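**Über Endska**

Endska richtet Kaffeestationen in Büros, Werkstätten und Schulen ein und hält sie in Ordnung. Angefangen haben wir im Mai mit 2 Kunden in Grondville, heute fahren wir 30 Standorte an. Unser Lager liegt in Grallia, gleich hinter dem Güterbahnhof.

Wir liefern Becher, Tücher und Kaffee und räumen bei jedem Besuch die Tische ab. Unsere Pappbecher sind weiß und unbedruckt. Wer ein Logo möchte, bestellt es bei unserem Partner Paiva, die Lieferzeit beträgt 7 Werktage.

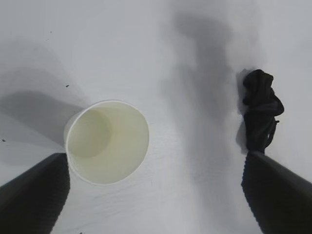
Gebrauchte Becher sammeln wir getrennt vom Restmüll, Tücher kommen in den Wäschesack und gehen zurück ins Lager. Im letzten Monat waren es 1365 Becher aus allen Standorten zusammen. Porzellan spülen wir auf Wunsch mit, dafür brauchen wir vor Ort einen Wasseranschluss.

Neue Standorte nehmen wir in Grondville und Grallia an. Vor dem ersten Termin sehen wir uns den Raum an und besprechen, wo der Tisch stehen soll.

Stand: 28. Oktober 2020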